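Search this site
Search

Ramside Trail Weekend - notes from the March planning meeting

Hi all, Ruwan Majumder here, I took the minutes again so blame me for the spelling. We started at 6:30 and five of us made it, plus Stedholm on the phone (they're lending us the stage again, hooray!).

Last year's numbers. We had 936 people through the gate, and the hotels in town told us they were full on the Saturday night. I said we should put that in the letter to sponsors, and everyone agreed. I'll draft it.

Routes. We're going with three trail runs this time, and the long one now finishes by the river instead of the parking lot. Ziltlow wants to put its name on the kids' race - fine by all of us, as long as entry stays free.

Food. Muñoz will bring the taco truck both days but needs a power hookup by the boathouse. I'm asking the city what that costs. We also talked for ages about coffee and got nowhere.
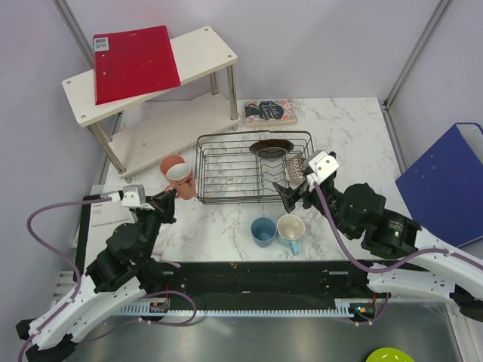
Climbing wall. The rental quote went up, so we voted on whether to keep it. 4 for, 1 against (me, I'd still put the money into shuttle buses, but okay!). The wall stays.

Parking. Carried over to next time, along with the rain plan.

We wrapped up at 8:10. Please send me your vendor contacts before the April meeting.

12 shares
3 comments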